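Software Engineer, Manipulation Planning and Control
Javum – Brarnthorpe office

We're looking for a software engineer to join the small team that makes our two-armed mobile robots useful in ordinary kitchens. If you like writing code in the morning and watching it move real metal after lunch, please read on!

Our planning stack is called Skerkulo. It takes in what the cameras and joint sensors report, works out a motion for both arms together, and hands it to the controller. It began as a motion planner for a single arm and has grown a good deal since. Some of it is lovely. Some of it was written in a hurry and would be glad of your attention.

You would spend most of your time on the part between perception and control: deciding where to put a gripper, how hard to push, and when to give up and try another way. You'd also look after Pană, our replay tool, which lets us step through a recorded run with the joint positions, forces and camera views lined up on one clock. We have 3806 recorded runs in it so far, and the search page is slower than anyone would like.

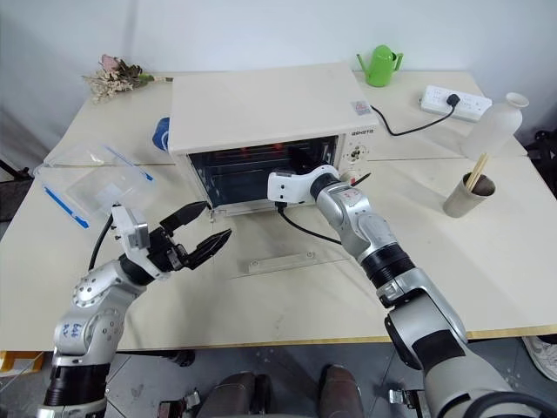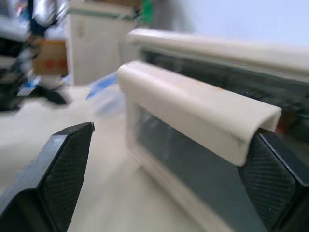
Contact is the problem we most want help with. A door on a hinge only wants to move along one curve, and a planner that is slightly wrong about that curve will soon be fighting the hinge. With the toaster oven, one arm has its white gripper up against the bottom of the door near the handle while the other has its black jaws wide open towards the front, and the planner has to keep the two out of each other's way. The wrist camera helps, though dark glass and pale plastic seen from that close can confuse our edge tracker badly – your ideas on that would be very welcome.

What we'd like you to have:
Solid C++ or Python, and a willingness to work in the other one
Some experience of motion planning, force control or robot perception (a student project is fine)
The habit of writing tests, including for code that talks to hardware
Patience with logs

We don't ask for a particular degree. The post is full time and permanent, with 14 weeks of pairing to start you off.

To apply, send us a CV and up to 600 words on a bug you enjoyed fixing. Please quote reference 154. Applications close on Wednesday, July 17, 2019.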